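2026년 3월 11일 수요일

오늘은 하루 종일 그림 하나만 붙들고 있었다. 12월에 경매 도록에서 처음 봤던 Ľudovít Malý의 강변 풍경화! 그때는 손톱만 한 흑백 도판이라 그냥 넘겼는데, Gruner 화랑에서 드디어 컬러 파일을 보내줬다. 열자마자 소리를 질렀다. 하늘이 내가 상상한 회색이 전혀 아니고 약간 살구색이 도는 저녁빛이었다. 이걸 흑백으로만 보고 "우울한 그림"이라고 메모해 둔 과거의 나, 좀 부끄럽다.

크기는 세로 81, 가로 105센티미터. 캔버스에 유채. 뒷면에 Štefanec 액자점 딱지가 붙어 있다는데 사진은 안 보내줬다. 딱지가 있으면 언제쯤 액자를 맞췄는지 짐작이라도 할 텐데. 내일 메일로 다시 부탁해 봐야지. (지난번에도 부탁했는데 답장에서 그 얘기만 쏙 빠졌다. 두 번째라 말투를 어떻게 해야 할지 모르겠다. 너무 공손하면 또 빠질 것 같고.)

점심은 김밥으로 때우고 오후엔 색 보정을 했다. 화랑 파일이 전체적으로 누렇다. 바니시가 누런 건지 조명이 누런 건지 모르니까 손대기가 무섭다. 밝기만 조금 올리고 대비를 살짝 줬더니 왼쪽 버드나무 뒤에 사람이 하나 나타났다! 빨래를 하는 건지 낚시를 하는 건지, 아무튼 허리를 굽히고 있다. 원본 파일에선 그냥 갈색 얼룩이었는데. 혹시 내가 보고 싶어서 보는 건가 싶어 원래대로 돌려 놓고 다시 봤더니 이젠 거기서도 사람으로 보인다. 한번 보면 되돌릴 수가 없네.
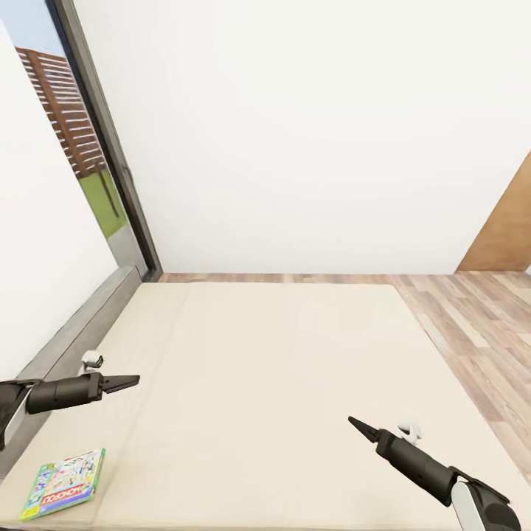 저녁에는 제목 때문에 한참 헤맸다. 도록에는 "Umow의 저녁"이라고 되어 있고 화랑 목록에는 "강가"라고만 적혀 있다. 나는 도록 쪽이 마음에 드는데, 강 건너 탑 모양이 Umow 교회 탑이랑 좀 다르다. 옛날 엽서에는 지붕이 양파처럼 둥근데 그림은 뾰족하다. 화가가 마음대로 바꿨을 수도 있고 다른 마을일 수도 있고. 일단 두 제목을 다 적어 두고 물음표를 붙였다. 물음표 붙은 그림이 벌써 너무 많다.

Prudemetti에서 나온 화집은 결국 아직도 못 샀다. 3000부 찍었다는데 왜 헌책방에 한 권도 없는지! 도서관에 있는 건 대출이 안 되고 복사도 흑백만 된다고 한다. 또 흑백이다. 토요일에 가서 도판 번호만이라도 베껴 와야겠다.

자기 전에 파일을 한 번만 더 열어 보려다가 참았다. 눈이 뻑뻑하다. 내일 아침 햇빛 들어올 때 모니터 말고 인쇄한 걸로 볼 생각이다. 잉크 남아 있나 확인할 것.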